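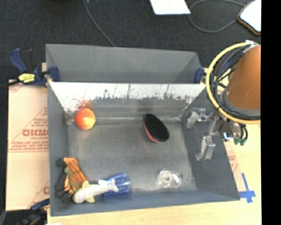

Fig. 1. Apple in the rear corner of a worn grey metal bin.

How Much Fruit Does Our Residence Throw Out?
Project report by Nga Tôn, with Miroslava Levchenko and Ewan Waaka

Why I picked this

I moved into Panasiuk House in August and the first thing I noticed was the fruit. There's a bowl on every floor, it gets topped up twice a week, and by the time I get home from my late lab half of it has gone soft and brown. My mum would have a fit! So when we were told to choose a topic for the community studies unit I already had mine. I wanted to know how much fruit gets tossed, which kinds, and whether a few cheap changes would bring the number down.

What we did

Miroslava and I weighed the scraps on all six floors every evening at 7.30, using a kitchen scale I borrowed from my aunt (it only goes up to 2000 grams, so on bad nights we had to weigh in batches and add it up on the back of an envelope). Ewan looked after the spreadsheet and put up the posters. We wrote down the kind of fruit, the weight, and whether it was whole, part-eaten or just peel. Peel and cores didn't count as waste, which we argued over for most of a lunch hour. Ewan thinks banana skins should count for something. I still don't.

We ran it for two weeks with the bowls as they always were, then two weeks with our changes. The changes were pretty small:

Bowls moved from the hallway table to the kitchen bench, next to where people make toast.
Bananas kept in their own bowl, away from the apples.
Smaller top-ups, four times a week instead of two.
A "use me first" plate for anything a bit bruised.

What we found

Apples surprised me. I'd expected bananas to be the worst by a mile, and they were bad, but in the first two weeks the biggest single night was apples on the fourth floor – 1139 grams, nearly all of them with one bite out or no bite at all. The same floor's worst night in the second two weeks was 676 grams. I was so pleased I rang Miroslava at eleven at night to tell her, and she was asleep.

The "use me first" plate was a flop on the lower floors. People told us it looked like the leftovers plate and they didn't want to touch it. On the top floor it worked really well, mostly thanks to Bohdan Horobets, who makes crumble and will take any apple in any condition. I don't know how you'd write him into a recommendation, but he made a real difference and I want him in the report.

Pears were hopeless under both set-ups. They're hard for days and then they're gone. I'd just order fewer.

What went wrong

We missed two evenings on the second floor when Ewan had the flu, so I left that floor out of the comparison altogether. Mid-term break also fell in our second stretch and a lot of people went home, which probably made our changes look better than they are. Maksym Kovalchuk, our tutor, picked that up straight away when he read the draft. If I did it again I'd count how many people were in each night and work out grams per person.

What I'd ask the residence to do

Keep the bowls in the kitchens and stick with the smaller top-ups. The kitchen staff told us the extra trips were no bother. I'd also like to try cut fruit at breakfast during exams, when everyone is too tired to deal with an orange. Miroslava is keen to keep weighing next term, and my aunt says we can hang on to the scale.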